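Hi Siham,

Sorry this one is landing in your inbox at the tail end of May, I know you wanted it sooner! It's the kitchen part of the Traninley grant, and I'm writing it at the table with a cup of tea, so forgive me if it wanders a bit.

First the money, so you can stop wondering. We've spent $256 of the small items line. Most of that went on canisters and jars, and the rest on two cutting boards (one to use and one to put away for when the first one gives up). I've kept the receipts in the blue folder and scanned them for Rokbridge, who like everything twice. The Tannous invoice for the tile work isn't in that figure. It's in the building line, as you and I agreed on the phone.

So, the kitchen. When I wrote last time we were still cooking around boxes, and the counter was where everything ended up: mail, school bags, somebody's bicycle pump. I asked the Tranard families what they'd like to see out in the open and what they'd like behind a door, and people had opinions! The cooking group wanted the dry goods where they could grab them. The parents wanted a proper place to chop, with room to spread out. I wanted a clear stretch of counter and I'm afraid I pulled rank on that one.
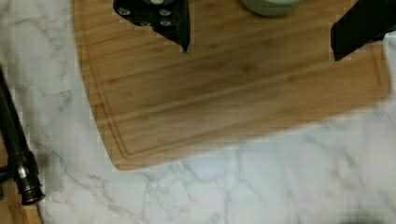
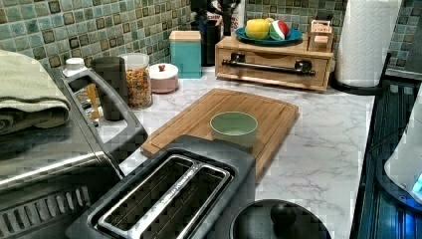 I'm really fond of those tiles. You may remember I argued for plain white because I thought the greens would make the room dark, and I was wrong, and I've said so to everyone who'll listen. They make even the paper towels look cheerful. The bamboo board has a groove near the edges too, which I insisted on after what happened with the tomatoes at the spring lunch.

The canisters were my big worry. I'd pictured a matching set, all in a row, with labels. Then people started bringing in things they liked from home and I let it go, and now we have pink and teal and charcoal all mixed up together. It suits us. I do still want labels on the ones you can't see into (two people have now made tea with something that wasn't tea) and I'll do those myself before the summer program starts.

Now the things that haven't gone so well. The second cooking session had to be cut short when the hot water went off, and we ended up eating sandwiches. The plumber has been back and I'm waiting on his report. I also underestimated how many dish towels a kitchen goes through in a week, so there'll be a small extra cost there. It'll fit in what's left of the line, no need to move anything around.

Next up is the pantry shelf, the labels, and a short list of kitchen rules, which the teenagers have offered to write. I've seen the first draft. It's stricter than mine would have been!

Could you let me know if you'd still like to come by for lunch before the next payment is due? Mornings are quiet and I can show you around properly, and there'll be soup on by noon. If you need the receipts sooner, just shout and I'll send the scans over.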